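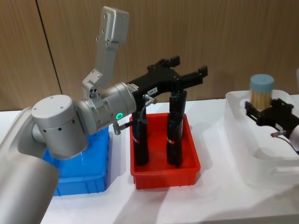 Skenden Short Course in Workshop Storage
Unit 2: Open bins and trays on the bench
Notes by Elfriede Janssen, revised 6/16/24

2.1 Terms
A bin has walls high enough to hide most of what it holds. A tray has low walls, and tall items stand clear of the rim. The two are often sold in the same colours and get mixed up on order forms - write the wall height next to the item every time.

2.2 Colour
Colour shows the state of the contents, never the type. On the Florley benches blue is used for incoming items and red for items set aside for checking. Other sites differ. At Lykkegaard the two are reversed, so read the wall chart before moving anything between sites.

A white table top gives good contrast with both colours. Small dark parts dropped outside a container are also easier to find on it.

2.3 Upright items
Cylinders may be stored standing if the base is flat and the floor of the tray is level. Leave a gap wide enough for a grip on either side. Bands or printed marks low on the body must stay readable above the tray wall. If they do not, change to a lower tray or lay the items down.

Load from the back of the tray to the front and unload in the opposite order. Tall items at the front get knocked when reaching over them.

2.4 Ribbed edges
Ribs stiffen a plastic wall but collect dust and swarf. Brush along the rib, then wipe. The Cindell cleaning sheet (March issue) gives the interval as 24 working days, which is too long for a bench near a grinder. Halve it there.

2.5 Exercise
Draw a plan of your own bench to scale. Mark each container with its wall height, colour and state. Show the reach line for a seated worker and for a standing one. Bring the plan to the next session, with the order form from Unit 1.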